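Foro Flurkwood – Robótica y automatización – Fallos y seguridad

Tema: Pinza que no suelta al pasar de prenda fina a acolchada

tuerca_floja
2024-08-17

Abro hilo porque el soporte de Mikard me contesta siempre lo mismo («recalibre y reinicie») y ya no me lo creo. Trabajamos con pinzas de mano para recoger demostraciones de tareas domésticas: doblar, colgar, guardar ropa. Con esos datos se ajusta la política del brazo. Con camisetas, bien. Con prendas acolchadas, el brazo cierra, levanta y al llegar al punto de dejada no abre. Sigue cerrado y encima tira. En la última tanda de 60 ciclos se quedó enganchado en 3, y en uno de ellos arrastró la prenda hasta el tope del eje sin que saltara el límite de fuerza.

La recogida se hace en habitaciones normales, con camas, escritorio y trastos. El chaquetón es de los gordos, con capucha.

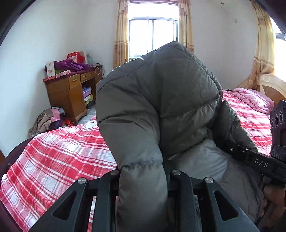
Lo que ya he probado

– Bajar el límite de fuerza al mínimo que deja el menú. Sin cambios.
– Cambiar el cable del codificador.
– Volver al firmware de enero. Se engancha igual, solo que tarda más en dar error.
– Filtrar el conjunto de demostraciones, que son 2,432, y quitar las que no tenían apertura clara al final.

Mikard dice que el limitador «protege en todo momento». Pues en mi registro la corriente sube y la parada no llega. Si alguien lo ha visto con acolchados, que lo diga.

registro_sucio
¿Has mirado los datos antes de culpar al limitador? Lo digo porque filtrar por la apertura final no arregla nada si el problema está en medio. En tela gruesa el material se hunde y la lectura de apertura no distingue entre «agarrado» y «casi cerrado en vacío». La política aprende que ese valor es seguro y se queda ahí.

tuerca_floja
Los he mirado. No todos, pero sí los de abrigo, que son casi 100. El agarre con dos pinzas a la vez es el peor caso: la tela se amontona, la manga queda por medio y ahí no me fío de ninguna lectura de posición.

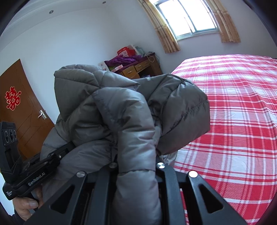

pasador_m4
Sigo sin ver que eso explique la parada que no llega. Una cosa es que la política decida mal y otra que el limitador se lo permita. El limitador tendría que estar por debajo de todo eso y cortar sin preguntar a nadie. Si depende de la misma lectura de apertura, está mal diseñado y me da igual lo buenos que sean los datos.

registro_sucio
De acuerdo en que son dos fallos. No estoy de acuerdo en el orden. Arreglas el corte y tendrás un brazo que se para cada dos por tres con el abrigo puesto a medias en la percha.

pasador_m4
Prefiero un brazo parado. Con el controlador de Podlow nos pasó algo parecido: el umbral del menú solo se aplicaba al cerrar, durante el traslado usaba otro que venía de fábrica y no salía en ninguna pantalla. Mira si en el tuyo hay un parámetro aparte para el movimiento con carga.

tuerca_floja
En el manual no aparece. He volcado la configuración y hay un valor de «retención» que no cambia cuando toco el menú. No sé si es eso. Tampoco me convence que un ajuste de seguridad esté escondido ahí, pero visto lo visto...

dedo_izquierdo
Yo no lo tocaría a ciegas. La gente de Mykhailiuk publicó una nota con un procedimiento de prueba: dinamómetro en lugar de prenda, velocidad mínima y alguien con la mano en la seta. Así sabes a qué fuerza corta de verdad, si es que corta.

tuerca_floja
Dinamómetro tengo. Lo monto y pongo aquí la curva. Hasta entonces el brazo se queda sin corriente, diga lo que diga el soporte.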